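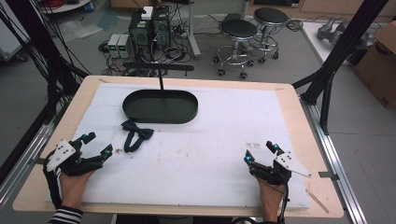

Teaching by Hand: Collecting Two-Handed Examples for a Learning System

Projects > Student Work > Reports

Thabiso Makhubela and Gisela Seidel
February 6, 2025
5 min read

1. What we set out to do

Our project was supposed to be about training a policy that handles small, floppy things with two hands. It ended up being about collecting the examples for one, which took most of the term and nearly all of our patience. The training part gets a section near the end. It is a short section.

We chose soft items because rigid blocks had been done by every group before us. The bow tie was Gisela's pick. It has loops, a knot and a strap with opinions of its own, and it can land on the white foam board in more ways than we had room to write down. The task, "put the tie on the tray," takes a person no thought at all. It took us a four-page protocol.

2. How we recorded

The operator wears a gripper on each hand and does the task directly, with no robot arm in between. The blue markers on the fingertips give us the finger positions, and the dotted plates give us the pose of each hand. One try from rest position to rest position is one episode. Rest position means both grippers near the front edge of the board, well apart. We added that rule after the first week, when every episode started wherever the operator's elbows happened to be.

Steps for one episode:

1. Drop the tie on the board from chest height. Do not arrange it.
2. Hands to rest position, hold for a slow breath.
3. Start recording, do the task, return to rest.
4. Mark it keep or discard before starting the next one.

Step 1 is harder than it looks. People want to tidy. Thabiso's early drops all came out with the knot neatly facing up, and we had to throw out a whole afternoon of them.

3. What we got

We recorded 3604 episodes with all items, 658 of them with the bow tie. Most discards were lost markers, usually from one hand passing over the other. The rest were operator error, a category we had hoped to keep smaller.

Sessions were capped at 10 minutes per operator. After that the motions got faster and sloppier, and a model will happily learn sloppy. We named the dataset Plernix, after a long meeting that should have produced something better.

4. Training, briefly

The first policy reached for the tie with confidence and closed its fingers beside it. After we rebalanced the starting positions — too many of our drops were left of center — it managed a lift in 17 trials of the evaluation set. We don't claim more than that. The tail strap was the usual point of failure.

5. If we did it again

We would write the discard rules in November, before recording anything, and have one person label the whole set. Our two labelers disagreed about what counts as "on the tray" when the strap hangs over the rim. This is still not settled.

Sign up for the student projects newsletter. You can unsubscribe at any time.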